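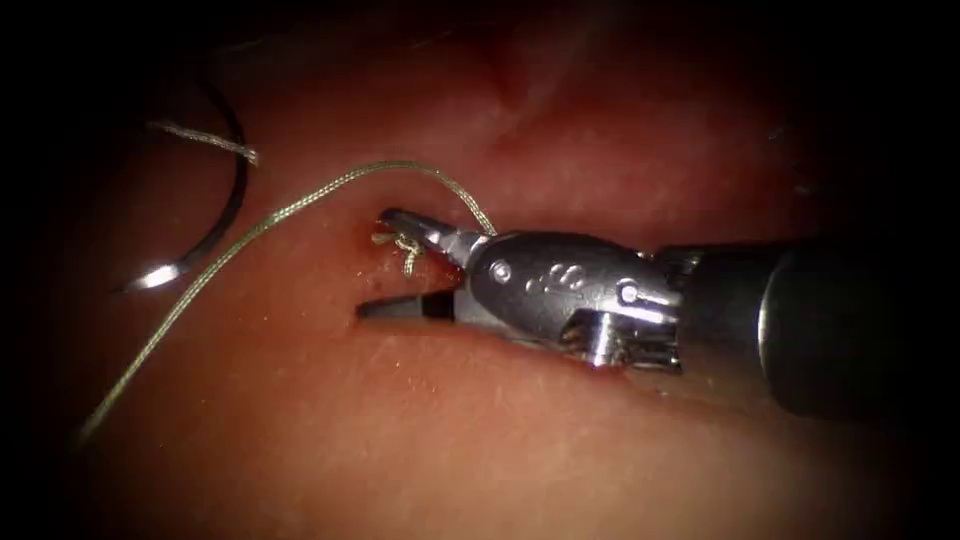
Rónán Buckley thinks I should be throwing away every run where the thread misbehaves. He left a long comment on my last post saying that if you feed a model messy suturing you get a messy suturing model, and that he would take 80 clean stitches over any number of ugly ones.

I've been chewing on that for days, Rónán, so you get a whole post back!

Quick catch-up for anyone new. We're collecting demonstrations for Falamport, the little suturing policy I keep going on about. A person drives the needle driver from the console, we record the video and the joint positions, and later the model tries to learn what the person did. So far we have 632 recorded attempts. Of those, 118 are what Rónán would call garbage (dropped needle, thread looped over the wrong side, a tail that has gone all fuzzy, that sort of thing).

My first instinct was the same as his. I even had a folder named "trash" ready to go. But then I sat down and watched a bunch of them back to back, and most of the trash is only trash for a few seconds. Somebody loses the needle, swears quietly, opens the jaws, goes around the loop of suture and picks it up again. That's the part I want! If the model only ever sees perfect stitches, it has no idea what to do the first time the needle ends up lying off to the side on the tissue, and it will, believe me, end up there.

So what I'm doing now is cutting each attempt into pieces and giving every piece one of 4 labels: good, recovering, stuck, or throw out. Frayed thread gets its own note, as I have a hunch the model mixes up a loose fuzzy end with the real strand. Domingo Pereyra did the first batch of labels with me and we disagreed constantly about where "stuck" ends and "recovering" begins. We still do. I say it starts when the jaws open, he says it starts when they move toward something useful, and I'm slowly coming around to his side (don't tell him).

Where I do agree with Rónán is on operators. A tired person makes a different kind of mess than a fresh one, and I should have been writing down break times since December. I wasn't. I am now.

Next up is the relabeling, which is slow and needs a lot of coffee. If any of you have a good tool for marking up short video segments, please leave it in the comments, mine crashes every time I hit undo.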